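Interrupted suture

From Welten, the open surgical reference

An interrupted suture is a method of wound closure in which each stitch is placed, tied and cut separately. It differs from a continuous suture, where one length of thread runs along the whole wound and is tied only at its ends.
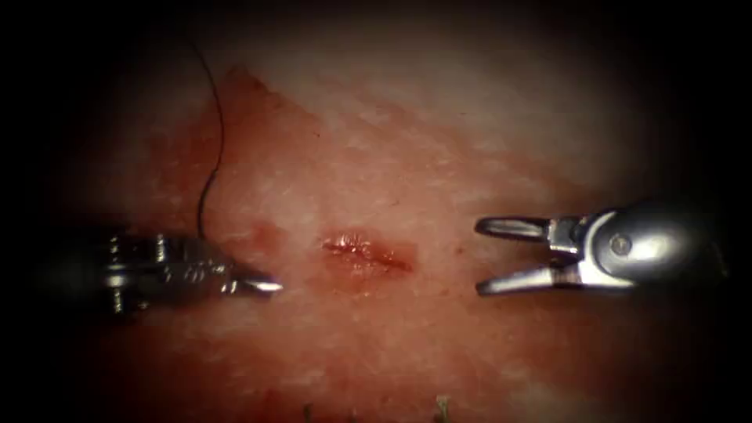 Stitches are normally placed at right angles to the wound, with entry and exit points at equal distances from the edge. The needle is held in a needle driver and the tissue is steadied with forceps or a second driver. Thread may be braided or monofilament. Braided thread is easier to handle and holds a knot well – monofilament passes through tissue with less drag but usually needs extra throws.

Each stitch is commonly secured with a square knot, made from two opposing throws. In an instrument tie, the thread is looped over the tip of one instrument and the free end is drawn through. The tails are then trimmed.
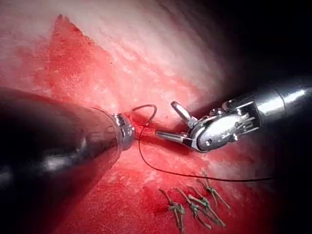
Four tied knots with cut tails; a black thread runs in an arc above them.

The main advantage is that failure of one knot does not release the others. The main drawback is time. Knots that are too tight can reduce blood flow at the wound edge.

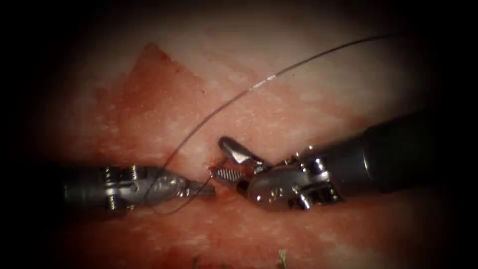 Veronica Surdu, on the talk page, 13/10/2026: The drawbacks should also mention the amount of material left behind. Every knot adds bulk, and a continuous closure has far fewer of them.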